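Two Arms and a Tabletop: Notes From the Amwood Open Day

Amwood opened its manipulation lab to visitors in March, and I spent most of an afternoon there. I had gone mainly for the mobile base demo in the loading bay. That one was running late, so I ended up upstairs in front of the bimanual booths and stayed until they closed the doors.

The lab has a row of these booths. Each one holds a pair of arms on a shared front rail, a white tabletop, and patterned panels on the other three sides. Theresia Moser, who runs the hardware side, was giving the tour for my group. She answered questions in the order they were asked and did not use slides, both of which I appreciated.

The arms are operated by people for now. An operator sits at a separate station with a matching pair of leader arms and moves them by hand; the booth arms follow. Joint positions and video are logged for the whole attempt. Each attempt is one episode, and the episodes are used to train a policy that will later drive the arms without the operator. The booth I watched had 1044 episodes logged when I arrived. Of those, 472 involved soft or deformable items, and that was the part I wanted to ask about.

Rigid objects on a flat table are not a solved problem, but they are a well-behaved one. Bags are different. A thin plastic bag has no fixed shape, it changes every time it is touched, and a translucent one gives the vision system very little to hold on to. The operator that afternoon, Kyung-hwa Min, told me she approaches the handles from both sides at nearly the same time. If one gripper arrives early it pushes the bag over, and the second has nothing to close on. She has tried leading with the left and found it slower. Her preferred approach height is low, with the fingers horizontal, and she slows down for the last stretch.

I asked whether there was any force feedback at the station. There is not. She works from the camera views and from watching the booth directly, and she said the lag was small enough that she had stopped noticing it after her first few shifts. I got a turn on the leader arms myself. Gripping a roll of tape took me three tries. The first two failed in the same way: I closed before I was low enough, and the fingers slid off the top edge. Depth is hard to judge from the overhead view alone, and I had been ignoring the other feeds.

The patterned walls drew the most questions from the group. Si-eun Choo, who works on calibration, explained that plain white panels gave their pose estimation too few features to match. A repeated pattern has its own trouble, namely that one patch looks a lot like the next, and they handle that by starting each session from a known camera position. I asked why they did not use a random print instead. The answer was that they had one in an earlier booth and the operators complained of eye strain. I would have liked to see numbers on that comparison, but none were on hand.

A few other details I wrote down:

Objects are swapped between episodes from a bin of household items. The swap is done by hand and the layout is not scripted. Moser said scripted layouts had produced a policy that learned the layout.

Cable routing is the most common cause of downtime. The wrist cables need slack for the full range of motion, and the slack has to go somewhere. On these arms it goes up and over in a tall loop. It looks untidy and Moser agreed that it does, but an earlier version with tighter routing wore through at the elbow.

Episodes where the grasp fails are kept and tagged. I asked what share of the total they made up and was told it depends heavily on the operator.

The gripper fingers are a consumable. The lab writes the install date on a card and swaps them at 1000 cycles, worn or not.

My one complaint is about the talk at the end. Samina Kakakhel gave a clear account of the training setup, then showed a success rate for the trained policy without saying which objects it covered. When someone asked, she said the test set was mostly rigid items. That should have been on the chart. She did say a bag-only evaluation is planned — 386 trials, fixed in advance — and that the results will be posted whichever way they come out. I will look for them.

I did see the mobile base in the end, for ten minutes. It drove down a corridor and stopped at a door. There may be a separate post on that if I can get a copy of the spec sheet.

If you go to the next one, go upstairs first. The booths get crowded by mid-afternoon, and the leader arms have a line.

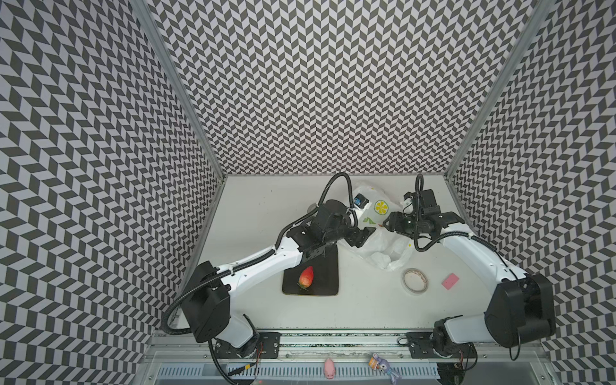 Both grippers at the lemon-print bag, with a strawberry on the cutting board to the left. Amwood open day, March.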